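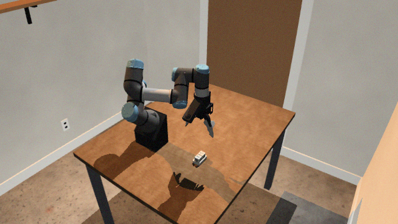
Computer rendering of a robotic arm over a wooden table.

Sun 2 August

So maple syrup is finished. I read it in the Brunstead paper over breakfast, with syrup on the plate. "Maple Could Disappear From Our Tables, Researchers Warn." The word doing the work there is "could." I could disappear from my table too.

I went and found the study, which took longer than it should have because the article didn't link to it. It linked to a write-up in Jostier, the online magazine, and Jostier linked to a press release. By the time you get to the real paper you have clicked through three layers of people telling you how to feel about it.

The paper is a survey of sugar maples in the Sullum valley. The authors looked at 1,099 trees over seven seasons and found that the sap started running earlier in most of them. Fine. I believe that. Anybody around here with a bucket and a spigot will tell you the season moves, and that in a bad year you are still waiting for a decent run in April. What the paper doesn't say anywhere is that syrup will disappear. There's one paragraph near the end about what might happen by the end of the century if the warmest model is right and if no one plants anything or changes how they tap. That paragraph became the headline.

Then there's the chart. The article says valley output "crashed" from 3,575 gallons to 3,011. Those are two years. Two! I looked up the year before the high one and it was lower than the "crash." You could draw that line going up and write a cheerful story with the same numbers, and I'd be suspicious of that one too.

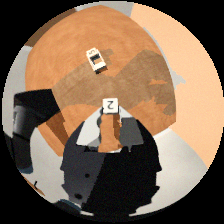

Illustration: Grīnberga Studio

I'm not saying the weather never changes. I'm saying I've been reading these since I was in school and they all run the same way. First it was chocolate, then wine, then bananas, then beer. Pick a thing people have every week, put it next to the word "extinct" or "vanish," and wait for the clicks. When the date comes and the thing is still on the shelf, there is no follow-up. I have never once seen the headline "Chocolate Fine."

I wrote to the paper and asked why they picked those two years. I got an automatic reply thanking me for my interest in local news. If a real one comes I'll post it, whatever it says.

Meanwhile the price on the jug went up again last week, and the sign at the store blamed the climate. The same store raised the price of salt. I'd like to see the study on that.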